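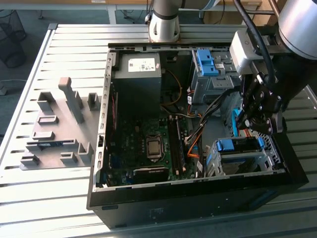
A desktop tower open on the bench, with the gripper over the lower drive bay.

Bench partners wanted for the Stodela two-arm kit

Dramlow is looking for 16 people to try out Stodela, our two-arm kit for taking apart and rebuilding desktop computers, and to tell us plainly what they think of it. We have been building it for longer than we like to admit, and we have reached the point where our own opinions have stopped being very useful. We would love to borrow yours!

You might run a repair counter, teach a hardware class, or sort office machines for a refurbisher. You don't need to have worked with robots before – in fact, we are holding some 5 of the places for people who never have. What we do ask is that you know your way around the inside of a tower and can tell us when a cable is in a silly place or a drive is going in at an angle you would never use yourself.

Sessions run through November at our Nasrallah Street shop, starting at 9 in the morning and finishing by lunch. Each person comes in for three sessions. In the first you set up jobs from our standard list, such as fitting a memory module or seating a hard drive, using the Dreveo software that comes with the kit. In the second you bring a job of your own, and in the third we sit down together over coffee and go through your notes.
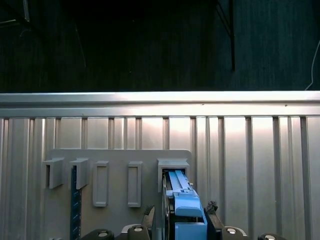
Do I need to know how to program?
Most of the work in Dreveo is picking steps from a menu and nudging the arms into place by hand, so ordinary computer skills are plenty.

The kit comes with two arms, their grippers, and a set of printed holders for the small parts, and we are especially keen to hear about the holders. Some of us think the slots should be deeper, and some of us (well, mostly me) would leave them alone. If you have spent years laying out parts on a bench, you will have a view on this, and I hope you'll argue for it.
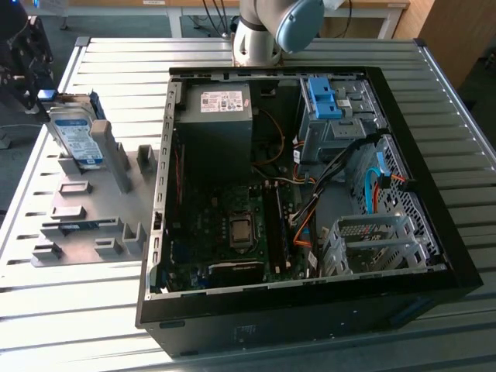 We pay for your time at each session, cover parking or bus fare, and put out a decent lunch for anyone who cares to stay. Those who finish all three sessions can also have a kit on loan for two months, with help setting it up.

Please be 18 or older and comfortable standing at a bench for a couple of hours, with breaks whenever you want them. We can set up a stool and a lower bench if you let us know ahead of time.

To put your name down, send a short note to Desmond Gallagher at Dramlow telling us what sort of machines you work on and which mornings suit you. A few lines will do, though long letters are welcome too – I read every one of them.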